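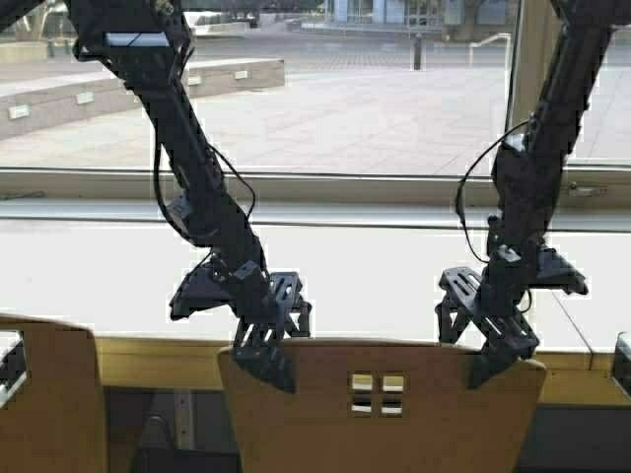

The window chairs

I have a soft spot for the chairs by the window at Nirside. Honey-colored wood, curved backs, and that little square cutout with a cross in it that lets the light through! Aisyah wants the same ones for her kitchen (she has 59 tabs open, poor thing).

What I like most is them all lined up at the long counter, backs to the room. I could sit there till 5 with one coffee.

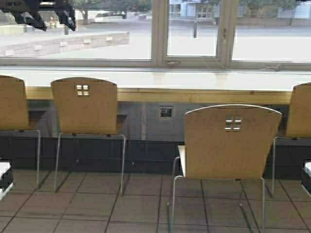

Things I'd copy at home

The wood edge along the counter, for sure. And skinny metal legs, so much easier to sweep under.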